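## Setting Up Your First Trade in Farkari League Manager

Welcome back! By now your roster should be filled in, so let's get you swapping players – it's the part most of our basketball folks look forward to all season.

1. Open your league page and tap **Trade Desk**. If the button is gray, your commissioner hasn't opened the trade window yet.
2. Pick the team you'd like to deal with. For this guide we're running Drerkmont and trading with Sisterer.
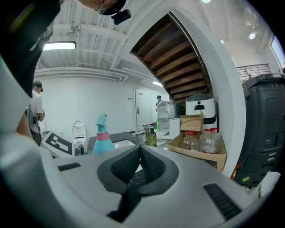

3. Tap the players you're giving up, then the players you want back. Both rosters have to stay at 12 or more once the deal goes through.
4. Check the **Cap Meter** at the bottom of the page. It turns red if either side goes over the league limit.

> **Note:** Draft picks count as zero against the cap until the draft is held, so they're a handy way to even up a lopsided offer.

### Adding a message and sending the offer

A friendly note goes a long way, and you have 77 characters to write one, so keep it short and sweet. 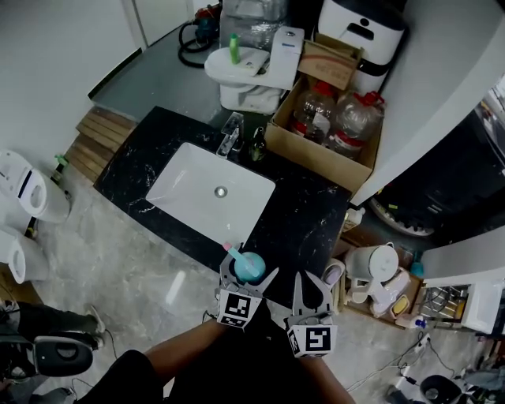 Offers stay open for 17 hours unless you change the timer under **Offer Settings**. If you tend to forget these things, check the Trade Desk when you're at the bathroom sink with your toothbrush in its cup, morning and night, and you'll rarely let a good offer slip by. You can pull an offer back any time before the other team accepts it.

> **Caution:** Accepted trades can't be undone by either team. Only the commissioner can reverse one, from the **Salazar Review** panel.

### Looking over past trades

Tap **History** to see every deal in your league, newest first.
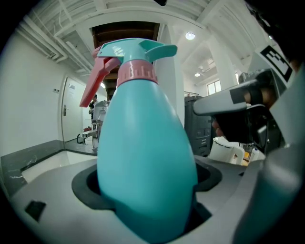
*Teal spray bottle with a pink trigger.*

1. Use the filter at the top to show one team or one season.
2. Tap any trade to see how each player has done since the move.

The archive holds up to 4,000 trades per league, and older ones drop off the end.
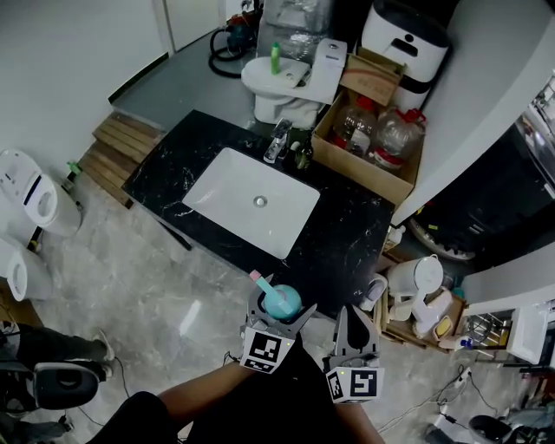 If you'd like to keep those older deals, tap **Export** before the new season opens in October – the file opens in any spreadsheet program.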